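Slide 6. Two grippers, one kind of task

Good afternoon again. Now I come to the part about cloth, which I promised in the beginning. (Wait for the slide.)

We compared two hand-held grippers, the Ernico and the Delero. Both have parallel fingers and the same opening. The difference is in the pads: Ernico uses soft ones, Delero uses hard ones with small grooves. Each gripper did 300 picks, with the same three operators.

Say slowly: the task is to take one piece from a pile and put it down flat. A person does it without thinking - for a gripper, dark fabric is the difficult case, as the camera loses the folds.
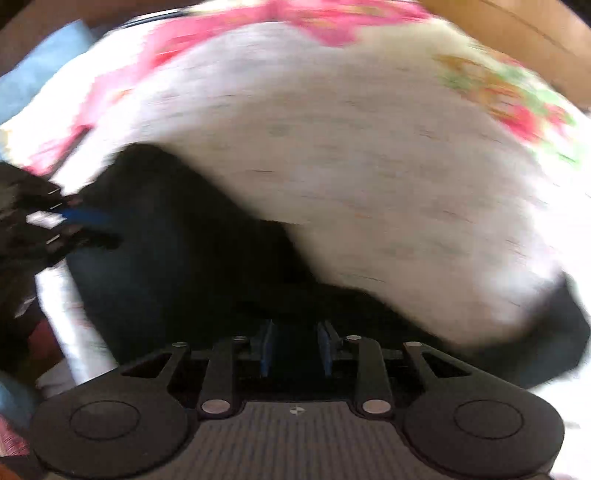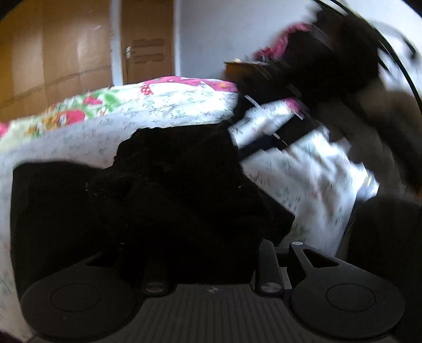

Cloth handling with hand-held grippers, camera view. Black fabric is in both pictures.

Let the audience look for 10 seconds. Point to the black fabric first.

Results. The soft pads hold thin cotton better, but they wear faster. We changed them after 500 closings. The hard pads lose thin cloth more often, and we do not yet know if the grooves or the closing force is the reason.

If somebody asks about the Hudec controller: we tested it only on the table arm, so I cannot compare. Next slide is the cost.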